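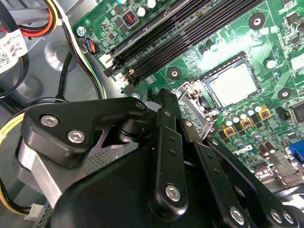 Our pitch counts keep coming out wrong in Loltovum and I'd love some help before Thursday's game. The short version: whenever I bring in a reliever in the middle of an at-bat, the new guy gets charged with every pitch of that at-bat, including the ones the starter threw. I've been scoring Gonwood home games on this program for years and never saw it until I restored our season file onto my laptop. It used to live on a desktop with a green motherboard, and there's nothing in any of the four memory slots on that one at the moment, so don't ask me to check the original settings over there -- I can't!

Support > Scoring software > Pitch counts
Home Tickets Downloads Forum Log in
2 min read

What I've tried so far, in order:

Re-entered the whole inning by hand. Same result. Reliever shows 17 pitches, and my paper scorebook says 13. The starter is short by exactly the difference, so the pitches aren't vanishing, they're just landing on the wrong arm.

Made a new practice game with made-up lineups and swapped pitchers on a 2-2 count. Wrong again. Swapped between batters instead, and that came out perfect. So it really is only the mid-at-bat changes.

Turned off the Trolau add-on (the one that pushes the live box score to our league page) and restarted. No change. I turned it back on, since parents complain when it's off.
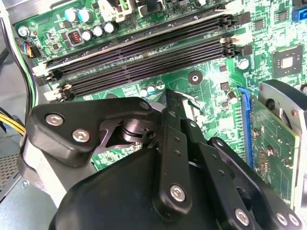
Update, same evening: I found a setting called "Assign pitches at end of plate appearance" and it was checked. I don't remember ever touching it, and it may be a default that the restore brought back. Unchecked it, redid the practice game, and the counts split the way they should. Games already saved didn't fix themselves, though, and I have a bunch of those. The desktop might have told me how it was set before, but the memory slots with the little white latches at their left ends need filling before it'll tell me anything.

So my question now is a smaller one. Is there a way to make Loltovum recount old games under the new setting, or do I have to open each one and re-enter the pitching change? The Benjelloun export has the pitch-by-pitch in the right order -- I checked one against paper -- so the information is all in there. Our league has rest rules based on these numbers and I'd like them right before anybody warms up. I can attach the season file if that's useful, just tell me where to put it.

Status: waiting on support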